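Filed under: House > Kitchen > Counter Use
2019-06-24
Posted by Gunnel Tangen

Packing a gift box on a counter that is already full

The kitchen counter is the only flat surface in this apartment at the right height for packing. The dining table is four inches too low and gives me a sore back after twenty minutes. The desk has a monitor on it. So the counter gets used, and the jars that live on it get pushed toward the wall.

I have done this enough times now to have opinions about it. My cousin's birthday parcel goes out this week, and I kept notes while putting it together, mostly on layout and weight. The notes are below in more or less the order I made them.

The box

The box is lavender outside and white inside, a shallow square tray with a lid that opens up and back. It came from Binwood, the stationery place by the station, which sells them flat in the fall and assembled the rest of the year. The lid has a little printing on it and a small square QR code. I have not scanned the code.

A shallow box is harder to pack than a deep one. In a deep box you can layer, and the bottom layer holds the top layer in place through its own weight. In a shallow one everything is in a single layer and the only thing that stops an item from sliding is the item next to it. The floor of this one is smooth, which makes it worse. A sheet of tissue on the floor helps a little. A sheet of the thin non-slip mat sold for drawers helps a lot, cut a quarter inch small on every side so that it does not ride up the walls.

The long item goes first

The controlling item in this parcel is the long gold carton. It does not bend, it cannot be compressed, and its finish shows fingerprints. Everything else is either soft or small. The rule I use is to place the least flexible thing first and let the soft things take whatever shape is left.

Parallel to a wall is the obvious position. It gives one large rectangle of free space, and that sounds efficient until the small things are in it and all of them migrate to one end. On the diagonal, the carton divides the tray into two corners. Each corner is a pocket that narrows toward the sides, and small items wedge into it and stay there. The loss of usable area is real but I had area to spare.
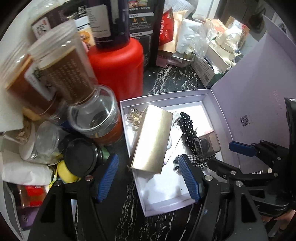

Carton on the diagonal, hair clips in the corner, scrunchies on the other side.

The hair clips are metallic and all loops, and they catch on anything knitted. They should never share a pocket with fabric. I learned this with a scarf in November and had to cut a thread to get it free. The scrunchies went to the other side of the carton, the black one with white polka dots and the black-and-white gingham one.

A scrunchie is useful packing material. It has elastic in it, so it pushes back when squeezed, and it does not shed. Laid flat and folded once it makes a cradle for something small and hard. The small clear container went on the scrunchies for that reason. If it had gone straight on the floor it would have rattled, and a box that rattles gets shaken by everyone who handles it.

Clearing the counter, partially

Most advice about packing begins with clearing the work surface completely. I have tried it. It takes fifteen minutes to move the jars to the floor and the top of the refrigerator, and another fifteen to bring them back, and on the second trip something always ends up in the wrong order. The jars are arranged by how often they are opened, so the order matters to me.

What I do now is define a rectangle. It has to be big enough for the box with its lid open, plus one hand's width on the side I work from. Everything inside the rectangle moves. Everything outside stays where it is, including things that have no business being on the counter. The cost is that the working area has a wall of containers along its left side, and small items put down there vanish among them. I spent several minutes looking for a clip that was behind a jar.

Two practical points on the rectangle. First, liquids go out of reach before anything made of paper comes in. I broke this rule again this time and left a glass with some liquid in it near the box. No harm came of it, but one elbow would have been enough. Second, the lid counts as part of the box. When it is open it takes up as much room as the tray does, and if it has nowhere to go it leans on whatever is behind it and slowly closes.

The countertop is dark with white veining. It is good for finding pale things and very bad for finding black ones. A black elastic on it is close to invisible under the ceiling light. I have started putting dark items straight into the tray, where the floor is white, and sorting them there.

Weight

The scale is an Arkitine, the flat kitchen model with the pull-out display. It reads to one gram and drifts a little when cold, so I switch it on a few minutes ahead and zero it twice. The limit for the rate I wanted is 2 kg including the outer carton, tape and label.

The gift box by itself was never going to be a problem. The problem was the jars. My cousin asked for dried fruit from El Khatib, which she cannot get where she lives, and that goes in the same outer carton, beside the gift box. With the smaller jar the whole thing came to 1,115 grams. With the larger jar in place of the smaller one it was 1,787. With both jars and reduced padding I got 1,924, under the limit on paper, with 76 grams left for tape, label and whatever humidity does to cardboard overnight.

I do not like a margin that thin. The counter scale at the post office and my Arkitine have disagreed before by more than I would have expected, and the difference was not in my favor. The larger jar alone was the sensible choice. The smaller one can go with the next parcel. 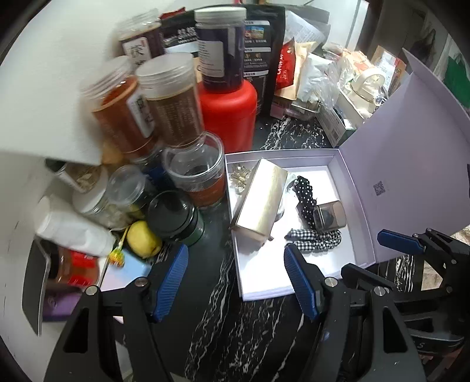

One reader wrote in after my last packing post to say that I was wasting effort on the inside of the box, that the carrier will turn it upside down regardless, and that the only arrangement worth anything is one that has been flipped over three times on the kitchen floor before it gets taped. Her own method is to fill every gap with rolled socks, new ones, and call them part of the present.

I accept the first half of that. An arrangement that only works right side up has not been tested. I do flip the box now, over a folded towel, once each way with the lid held shut by two rubber bands, and then open it and see what has moved. On the first test the carton had turned by a few degrees and one pocket had gotten larger. A twist of tissue at each end of the carton fixed it. The twist should be firm enough that you have to push it in with a thumb.

On socks I am less convinced. They are heavy for their volume. In a parcel that is close to the limit, tissue is better, and crumpled tissue is better than folded. The crumpled sheet has air in it and springs. Tissue that has been crumpled, flattened and crumpled again has lost most of that and should go in the trash.

Small hard things

The brooch is a separate case. It is a small gold flower with clustered petals and sparkling stones, and stones in a setting like that do not do well when something heavier slides across them. I tried it with the carton out of the tray, to see what the space looked like with only the small pieces in it, and the difference in handling was considerable. Without the long item there are no pockets, just floor, and each piece needs its own means of staying put.

For anything with a pin on the back, I push the pin through a square of thick felt and close it behind. The felt stops it from rotating and gives it a footprint several times larger. A square of the drawer mat under the felt and it will not go anywhere. Salance sells small cards for this purpose, already slotted, and they work, but a packet costs more than a sheet of felt that will do for years.

Flat round things are easy by comparison. They want to be against a wall, with tissue on the open side. What they should not do is stand on edge, where they roll.

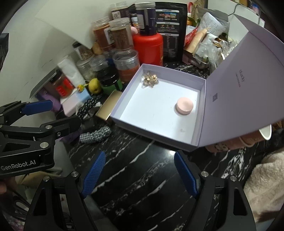
The order of closing is the part I changed most this time. I used to put the top sheet of tissue on, close the lid, and go straight to tape. Now the lid stays up until the outer carton is built and its padding is in. An open tray can be corrected. Once it has been closed and put down inside something, taking it out again undoes the padding and usually costs a corner of tissue as well.

Outer carton: single wall is enough at this weight if the corners are good. I go over the bottom seam with two strips and the top seam with one, then across each end. Padding goes on the bottom first, an inch or so after compression, then the gift box flat, then the jar next to it in its own sleeve of corrugated card with the lid taped down. The jar should never be on top. It should also not be touching the gift box directly — a folded piece of card between them is sufficient.

The label goes on the largest face and not across a seam. I write the address a second time on a slip of paper inside, under the top padding, in pencil.

Remaining items from this round:

The gold carton needs wiping with a dry cloth before the final close. Fingerprints on it show from across the room.

The drawer mat is nearly used up and the next roll should be the white one, not the gray.

The jars need to come forward again to their usual line. Two of the lids are stiff and should be opened and reseated while I am at it.

I will add the final weight from the post office scale when I have it.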